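Gronwood flower market moves indoors until spring

February 20, 2025

The weekly flower market in Gronwood will be held inside the old bus hall on Erine Street for the rest of the winter, the town office said this week. The change starts with the next market and will stay until the new paving on the square is finished.

The square has been closed on its north side since November, when workers found that the water pipe under the stones was leaking in several places. Sellers were first moved to the south side, but there was not enough room for the vans, and in the strong wind many buckets fell over. Some growers then stopped coming.

In the bus hall there is place for 57 stalls, which is a little less than on the square in summer but more than the market usually has in this season. The doors will open at the same hour as before. Visitors should use the entrance from Erine Street. The side door next to the ticket windows is only for sellers.

Parking behind the hall is free for the first 3 hours. The number 4 bus stops in front of the building, and it will run also on market mornings through the school holiday.

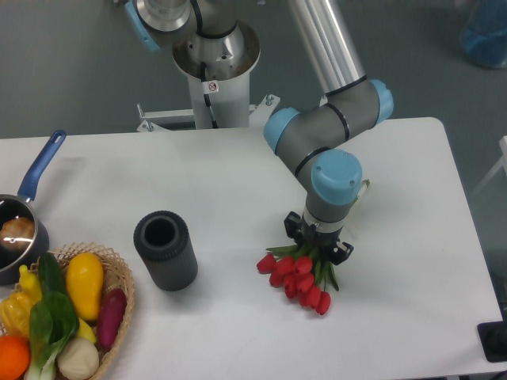

A white table with rounded corners on a grey floor.

Stall prices stay the same for growers who paid for the full year. Those who pay week by week will get a small reduction, because the hall has no running water near the stalls and the buckets must be filled at the back. The town office says it is looking for a better solution, but it did not promise one.

The market association Flaver, which represents most of the growers, said it is satisfied with the move. It had asked for a roof over the stalls already two winters ago. In a letter to the town, which was signed by 3,774 residents, the association wrote that cut flowers suffer quickly in frost and that older customers do not like to walk on ice.

Tulips are now the most important product for the local growers. The season from heated greenhouses began a little late, after many dark weeks, but the growers say that the stems are strong and the prices should be near to last year's. Most of them sell red and yellow kinds first, and the mixed colors come later.

Customers often ask how to make tulips last longer. The association gives the same advice every year: buy them when the flowers are still closed, cut the stems straight with a sharp knife, and use only a little cold water in the vase. They should not stand next to fruit or near a heater. 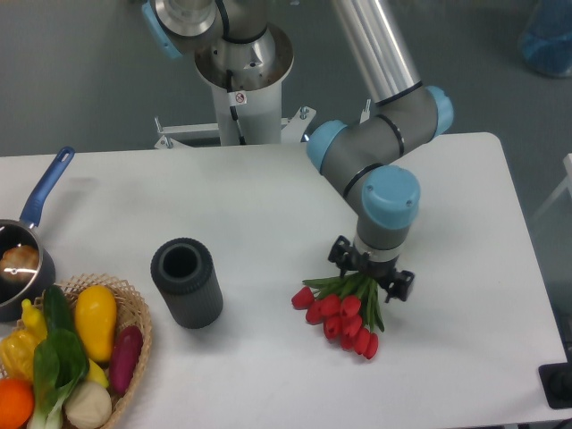 What happens after the winter

The paving company Hung expects to finish the north side of the square in spring, if there is no long frost. The town office will then decide on the date for the return. Sellers who want to stay in the hall can write to the office, and their wishes will be discussed at the next open meeting.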